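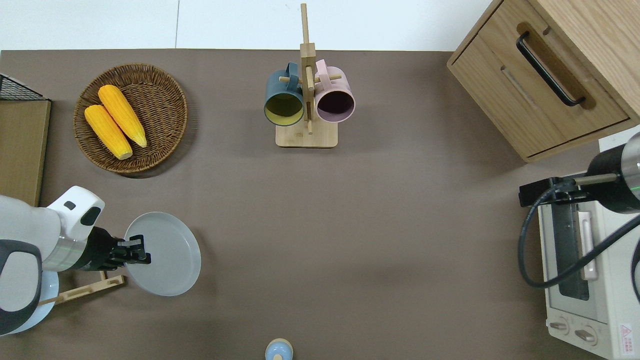

Good habits for a kitchen with robot arms in it

I love having a pair of arms to do the plates, and after a spring of it I've ended up with a set of house rules I'd pass on to anyone. The Witano safety sheet is a fine start, but it was written for workshops, so here's the kitchen version!

Clear the reach first. Walk the full swing of both arms and move anything you'd be sad to lose. Mugs go on a tree with a good square foot, well away from the rack.

Plates are gripped by the rim, one at a time, and stood on edge with a gap between them. Try a new routine with 2 old plates before you let it near the good ones (mine came from Painemal, and I'd cry). 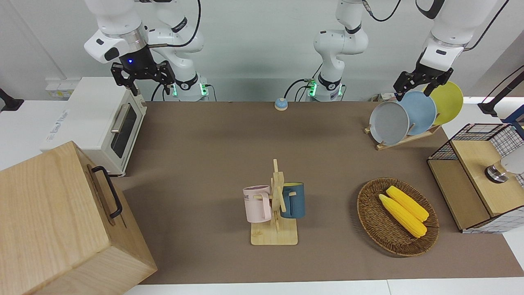

Gripper over the rack, plates on edge.

Hands off the table while the power is on. I mean it, even for a stray crumb! Stop the arms, wait until they've settled, then reach in.

Keep cables clear of the oven door, and never run the oven during a session.

Wipe the finger pads with a barely damp cloth every 12 runs and check the screws while you're there. I keep a tally on the fridge, which is up to 1,416 plates as of May.

Next page: labelling the stop button so guests can find it.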